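Wednesday, April 10, 2019

Up at 4:45 because of the sirens. I counted two sets going past and then a third a few minutes later, all headed north, so I knew it was the highway and knew it was bad before I had my shoes on. The radio had it by five. A box truck had gone over on its side just past the Turkby exit, northbound, and a second truck had clipped it. All lanes shut. They said to expect delays through the morning commute, which they always say, but this time they were right and then some.

I was due at the Statina office at seven thirty. I left at six to be safe. The trouble is that when the highway closes at Turkby there are only two ways around, the old river road and the Illés Street bridge, and everybody knows both of them now because their phones tell them. I took the river road. I sat by the feed store for forty minutes without moving far enough to see a different sign. A man ahead of me turned his engine off and got out to smoke. A school bus came up behind with its lights on inside and no kids on it yet.

While I was sitting there Pramila Dwivedi called. She lives in the second house from the ramp and had been up since it happened. She said it made a long scraping noise and then nothing, and that the nothing was worse. She walked to the end of her street in her coat and a deputy asked her to go home, so she went home and watched from upstairs. She said both drivers were out and standing by the time the first fire engine got there, one of them holding his arm. She saw one person put in an ambulance. The radio said two people were taken to the hospital, neither one with injuries that were life-threatening. Maybe the second ambulance left from the other side where she couldn't see.

The load was bottled cooking oil. That was why it took so long. The radio said more than 300 gallons had gone across both lanes and down into the ditch, and you can't just hose that off. They had to bring in sand from the county yard, and the county yard is in Clostitz, and the sand truck had to get through the same traffic as the rest of us. A woman from the sheriff's office came on at seven and said the same thing three ways. Avoid the area, use other routes, leave extra time. She did not know when it would open. The cause was under investigation.

Got to work at 8:20. Half the desks were empty. The morning meeting was moved to the afternoon and then dropped. I did the invoices from last week and ate my lunch at ten thirty because I had missed breakfast. The northbound side opened one lane at eleven, and from my window I could see the line start to creep along the frontage road. It was still backed up at one. They closed it again after that to haul off the second truck. Fully open at 2:15, according to the radio.

I keep thinking about that ramp. In December there was the minivan, and before that the kid on the motorcycle, and those are only the ones I remember. Pramila says she has been writing them down in the back of her address book and that this makes 11 since she moved in, five of them in the rain or snow and the rest in perfectly good weather. It was dry this morning. The ramp comes in on a curve with hardly any room to merge, and the trucks that know the road move over early, and the ones that don't end up standing on their brakes. There was supposed to be a study. They put those black rubber tubes across the pavement for a week the summer before last and then took them away, and I haven't heard a word about it since.

She wants me to come to the township meeting with her. I said I would if it's not the same night as my class. I don't like speaking at those things. She doesn't mind it at all, and she has the dates, so I would mostly be there to sit next to her. I told her to bring the address book and read straight from it, with the dates and the weather, and to leave out the part about property values, because once that comes up the whole room talks about property values.

Drove home the regular way at five thirty. I slowed down going past, same as everybody. The sand was still on the shoulder in a long tan strip and there was a fresh gouge in the guardrail with the posts bent back. A few cones. One sheriff's car parked on the median with nobody getting pulled over. It smelled like a diner. I had the vents closed and it still smelled like a diner.

Stopped for gas, $5 short of a full tank because that was the cash I had on me and I didn't want to dig for the card. Called my brother from the lot. He drives that stretch for work four days a week and had gone through fifteen minutes before it happened. He didn't seem bothered. He said if you drive enough you are always fifteen minutes from something. I asked him to text me in the mornings when he gets in, and he said he would, and he won't.
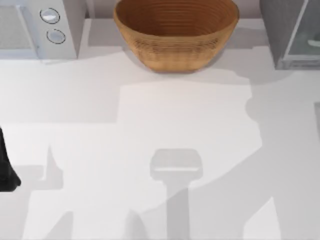 Countertop, with the microwave and the basket at the back.

Supper was leftover rice and an egg. I had the evening news on while I ate. They led with the crash, a good shot from the bridge with the truck on its side and the firefighters walking around it in a line, shoveling. The reporter stood at the Illés Street end and said drivers had been stuck for hours. They talked to a man who had missed a dental appointment. They did not talk to Pramila, who would have been much better. Then it was the weather, and rain tomorrow, starting before the commute. I wondered what rain does to whatever oil is left down in the pavement. The news didn't say.

Called Pramila back at eight. She had slept some in the afternoon. A tow driver had knocked to ask if he could turn around in her driveway, and he left a rut in the grass but came back and apologized for it. The meeting is on the 7th of next month, not a class night. I said I'd go.

Set the alarm for 5:15. I'm taking the bridge tomorrow.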